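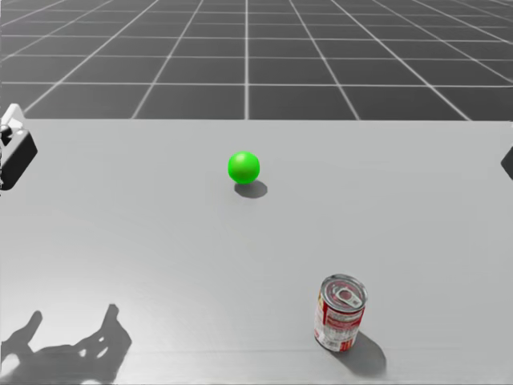 Tralavus (simulation kit)

By Boonmee Petchrat
Jan 20, 2021

Print | E-mail

Tralavus is a practice kit for two-armed robots, sold by Plornau as a download. I've been playing with it for weeks (my family will confirm), so I figured it was time to write it a proper entry.

What you get

You get a simulated table, two arms with grippers, and a box of props to drop in wherever you like. I started with just the green ball and the food can, and I still go back to them! A ball and a can ask for pretty different grips, and you can put them as far from both arms as you dare. The shadows are better than I expected at this price – they all fall the same way, and the pull tab on the can lid is right there to see.

Versions

The first one was called Tralar, and old files from it still open fine. The current build is 3891. I skipped 3771 after it ate two of my saved layouts, and I'm a little bitter about it.

Price and support

A single seat is $400, and a classroom pack covers 10 seats. Rojanasak handles support, and they answered my one dumb question (I had the left and right arms swapped) very kindly. A bigger prop box is due in April, and I'm hoping for something squishy.

Last updated: Jan build 3891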